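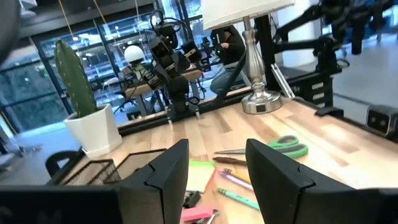 About Trunwood

Hello! I'm Fiifi, and Trunwood is my little bookkeeping school. We teach people who run small businesses how to do their own books, from the first muddled month right through to handing a tidy set of accounts to whoever signs them off.

I should say straight away that I didn't grow up wanting to do this. I ran a bicycle repair shop for years, and I kept my receipts in a bread bin. Every January I'd tip the bread bin out on the kitchen floor and spend a miserable fortnight trying to work out whether I'd made any money. One year I found I'd paid the same supplier for the same box of inner tubes three times (they were very nice about it and sent me a voucher). After that I signed up for an evening course, mostly out of shame, and found to my great surprise that I loved it.

The course itself was dreadful, mind you. Fourteen weeks of somebody reading slides aloud, and every example was a company that made widgets. I kept thinking, what about the woman who sells cakes at two markets and also does weddings? What about the chap who gets paid half in cash and half in firewood? Those were the people I knew. So when I sold the shop I started teaching them, first at my own table and then in a rented room over a shoe mender's in Pakow Street, where we still are. It's up 2 flights and there's no lift, sorry, but do ring if stairs are a problem and we'll come to you or find somewhere on the level.

How we teach

You bring your own paperwork. That's really the whole method! Bring the carrier bag, the shoebox, the phone full of blurry photos of till receipts, and we sort it out together while I explain what each bit is for. By the end of the first evening you'll know what money came in, what went out and what you're still owed, which is more than I knew in eight years of mending bikes.

Groups are never bigger than 5. I tried nine once and spent the whole evening running from chair to chair and didn't help anyone properly. The beginners' course is six evenings, and there's a longer one for people who've taken on staff and suddenly have wages and holiday pay to think about. We do a VAT evening too, and I bring biscuits to that one.

People always ask about software. You can use whatever you like. Most of our students end up with a plain spreadsheet, and the one we give out is called Clello, which is named after nothing at all, I just liked the sound of it. It has four sheets and you can print it if you'd prefer paper. Quite a few do, and I've got a soft spot for them. If you already pay for an accounts package, bring your login and we'll work in that.

Who we are

Mostly me. Then there's Damián Zavala, who came as a student when he was starting his upholstery business and was so much better than me at payroll that I asked him to teach it. He still does chairs during the day. He takes the wages course and answers nearly all the awkward emails, and he's far more patient than I am with people who've lost a whole quarter's bank statements.

We've had 256 people through the beginners' course so far. Dog groomers, a bell founder, two rival window cleaners who sat next to each other and pretended not to look, a lovely couple who hire out bouncy castles. Some of them come back every spring for a catch-up evening, and some I only hear from when something's gone wrong, and either is fine by me.

What it costs

The beginners' course is charged per evening, so you can stop if it isn't for you. If the fee's a stretch, tell us. We keep a place aside on every course at half price and you don't need to fill in a form for it, just ask. The Vaněk bakery downstairs on the corner very kindly chips in towards that place, and they do a good poppy seed roll if you're coming straight from work.

One thing we don't do is prepare or sign your accounts for you. We're teachers, and if your affairs are properly complicated (property abroad, a partnership breaking up, that sort of thing) you need an accountant, and I'll happily help you write down the questions to take along.

Coming along

New beginners' groups start in spring and autumn, with a short refresher in July for anyone who's let things slide. Doors open at half past six and we try to be done by nine. Bring your paperwork, a pen you like and your reading glasses if you use them. The kettle's on the windowsill, help yourself.

Page last updated 5/8/22, when I finally took the old phone number off.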